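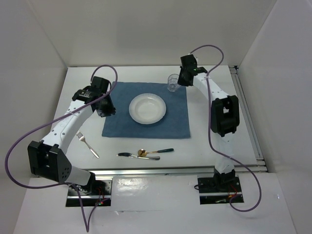 Blue placemat, white plate, one arm on each side.

30 December 2025

Went to the Ekside last night with Rattana to see Skenero. It was the late show, 13 people in the room by my count of the tickets on the board, and two of them left before the end. I paid for both of us because she paid in November.

The story is simple enough. A woman named Trostis runs a ferry office on a lake and finds out that her late husband sold the boat years ago and leased it back without telling her. She spends most of the movie going from one relative to another asking who knew. Everybody knew. The husband is never shown, only heard on an answering machine, and I thought that worked well.

Tassanee Khunthong plays the lead and she carries it. She has a long stretch in the kitchen with her brother-in-law where she keeps drying the same bowl and lets him talk himself into trouble. Charoen Noiphan plays the brother-in-law and I liked him less. He shouts when he could just say the line. Rattana disagreed and said a man like that would shout, and she may be right, she has met more of them.

The first hour is good. After that the director, Vichien Hemmin, seems to lose interest in the office and sends her off to the city to find the buyer, and the city part could be almost any movie. There is a chase down a stairwell that I did not believe. The music gets loud there too – strings mostly, and a drum that comes in whenever she opens a door. I would have cut twenty minutes.

The ending came back to the lake and I was glad. She signs the papers on the hood of the car and the wind takes one of the sheets, and she lets it go. Rattana cried a little. I did not, but I stayed for the names at the end, which I usually don't.

Sakda Nakpan shot it, the same man who did the one about the salt farm that we saw at home. The water looks gray and heavy all through, and the rooms are dark without being hard to see. If I watch it again it will be for that.

Seats at the Ekside are still bad. Mine was 2 in the back row and the spring has gone on the left side. Coffee was fine.

Walked to the stop after and missed the 233, so we had to wait in the cold and talked about whether the sister knew about the lease from the start. I say yes – the look at the funeral gives it away. Rattana says the look was only grief. We did not settle it.

Home after midnight. Must return her scarf.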